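Sterkbridge Saturday Book Swap: Frequently Asked Questions

Last updated September 29, 2018

These are the questions that arrive by email, by phone, and through the mail slot at 386 Zarkar Street. Please read them before adding to the pile.

What is the swap?

You bring books you are finished with. You leave with books somebody else was finished with. No money changes hands, except at the coffee table, where there is a jar.

When and where?

Every Saturday, 9 a.m. to 2 p.m., in the ground-floor hall at 386 Zarkar Street. The building next door, 387, is across the street, which tells you something about how Sterkbridge was laid out. 387 is a dentist. They have been very patient and they do not want your paperbacks.

Do I have to bring a book to take a book?

In theory, yes. In practice the person at the door will look at your empty hands, sigh, and wave you through. First-timers get no sigh.

How many can I take?

As many as you brought, plus 2. We used to say "within reason," and then we met some of you.

Is there coffee?

Yes, from nine until it runs out. It is regular coffee. Decaf was tried for a month and the pot went home full every week. Tea drinkers will find hot water and a box of bags whose flavors were chosen by whoever donated them, so expect a lot of chamomile. Cups are on the table and you are welcome to bring your own mug. Lids we don't have. Please keep drinks away from the art books, which are heavy, shiny, and stain if you so much as think about cream.
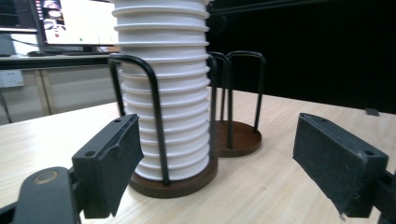
What kinds of books do you take?

Novels, mysteries, cookbooks, biography, travel, poetry, kids' books, comics, and anything on gardening. Large print goes very fast, so if you have some, you will be popular. Books in other languages are welcome and have their own shelf by the window.

What kinds don't you take?

Encyclopedias. We know they were expensive. We know your parents paid for them in installments. We still don't want them, even the handsome ones, even with the yearbooks.

Also: textbooks for software that no longer runs, phone directories, magazines (except the knitting ones, long story), and anything that smells like a basement. If you have to ask whether it smells like a basement, it does.

Can I drop off books during the week?

No. Boxes left on the step get rained on, and then we have a box of papier-mâché and you have a clear conscience. That seems uneven. Saturday, during hours, through the front door.

There was a letter / photograph / twenty-dollar bill in the book I took. What should I do?

Letters and photographs go in the shoebox by the door, where people do come looking for them. The twenty is between you and your upbringing.

Can I get back a book I donated by mistake?

If it's still on the shelf, certainly. If it has gone, you can put a card on the notice board. These cards tend to be rather moving ("blue cover, my sister wrote in it, please") and have a decent record. The one asking for the return of an entire set of Westerns has been up since last November and we have stopped hoping.

How are the shelves organized?

By subject, and within subject by author, until 9:15. After that they are organized by you. If you feel a need to re-alphabetize the mysteries, go ahead. There is usually somebody already at it, and the two of you can work out the Mc and Mac business between yourselves.

Do you have a reading group?

We have two. The Khúc group is named for the bakery where it started and reads novels under 300 pages, a rule it defends fiercely. The Cakach group reads long ones and meets in the back corner of the hall after the swap closes. Both will tell you theirs is the serious one. Neither requires you to have finished the book, though in Cakach you may be asked how far you got.

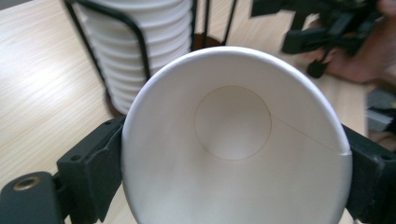 Newcomers can sit in on either one without signing anything. The Khúc group likes people to suggest a title by their third visit. Cakach picks its books a year ahead and is not taking suggestions until it gets through the whaling one.

Are children welcome?

Very. The kids' corner has a rug, low shelves, and a limit of zero on how many picture books may be pulled out and left in a heap. We mean they should put them back. The sign has been misread.

Are dogs?

Small ones that can be carried, yes. Big ones that think they can be carried, no.

Is there parking?

There is a lot behind the hall with not enough spaces in it. The dentist is closed on Saturdays but the tow company isn't.

Can I sell my own books there?

No.

What if they're signed?

Still no, but do bring them in and show us.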